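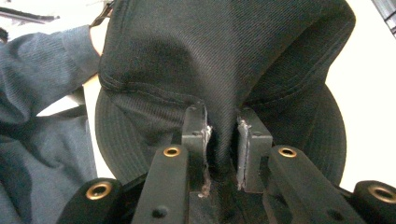
We get a lot of mail asking when the machines are coming for the chores. The answers below are what we send back. Prices and products move; our opinion has moved less than we expected.

## Household and shop-floor robots: frequently asked questions

### Can I buy a robot that does my laundry?

No. You can buy a washer and a dryer, and both are very good robots if you're generous with the word. What you can't buy is the part in between: picking the clothes up off the floor, turning the socks right side out, folding, and putting things in the correct drawer. That's the part people mean when they ask.

### But I saw a video of one folding a shirt.

So did we. Before you get excited, look for three things in any clip like that:

- Is it sped up? Check for a small "4x" or "10x" in a corner.
- Is somebody steering it from another room? Sometimes the caption says so and sometimes you have to dig.
- Does the shirt start out flat on a table? A shirt that starts in a heap is a much harder job.

We'd also like to see the tries that came before the good one.

### Why is cloth such a problem?

A cardboard box has the same shape after you grab it. Fabric doesn't. Pinch a cap by its crown and you get a fold between the fingers, and the rest of the cap shifts in a way that depends on how stiff it is, where you pinched, and whether somebody is holding the other side. Black fabric makes it worse for a camera, as the seams and creases don't stand out much.

A person sorts all this out by feel. Two flat fingers with pads on them have a lot less to go on.

### Don't the grippers have touch sensors now?

Some do. Plenty are still two padded fingers and a motor. Pads scuff, fray and peel with use, and a worn pad may not hold cloth the way a fresh one did. Ask any vendor how often the pads get changed and who pays for them. We asked Udaler that by email in July and got a brochure.

### What can they do on a shop floor?

More than at home, as long as the work is boring enough. Moving totes, stacking boxes of one size, feeding the same part to the same machine in the same direction. A fixed job with a fence around it has been fine for years, and we have no quarrel with it.

Soft goods are where it falls apart. We visited a cap and glove packer that had a Steltska arm on trial. One station, one style of cap, shape the crown and set it in a carton. The people on the line could do 600 in a shift. The arm managed around 100 before the shift was over, and a worker stood next to it the whole time to straighten the ones it dropped crooked. The plant manager called it "promising." We'd call it a second job for the worker.

### Was that a fair test?

Partly. The arm was new to the site and the crew was not. It would probably do better after a few months of tuning. Then the buyer changes the cap style, and you find out how much of that tuning carries over. Steltska told us the answer is "most of it." We asked for numbers and are still waiting.

### What about the home models you can put a deposit on?

Read the deposit terms first. The Cokus home unit is the one we're asked about most. The reservation page says "help with everyday tidying." The terms, if you scroll down far enough, list 2 supported tasks: carrying a basket from room to room, and picking up "approved objects." Hats, towels and clothes aren't on the approved list. The monthly plan is separate.

### Is anything in this area worth paying for today?

Robot vacuums, if your floors are mostly clear. Robot mowers, if your yard is simple. A dishwasher, which has been doing its chore without a press release for decades.

### Aren't you just being negative?

We'd love to be wrong — everyone who works on this page hates folding. Progress is real, and there's good work being done on gathering examples of people handling everyday things so that machines can learn from them. But learning to pinch a cap is a small piece of putting away a closet, and the sales pages tend to skip the distance between the two.

### What would change your mind?

A plain demo. One basket of mixed laundry we bring ourselves, black items included, at normal speed, with no operator, folded and put away. Au said on its website that it would run something like this for visitors on a Thursday afternoon. We signed up and our reservation number is 1757. No date yet. If it happens, we'll post the result under this question, good or bad.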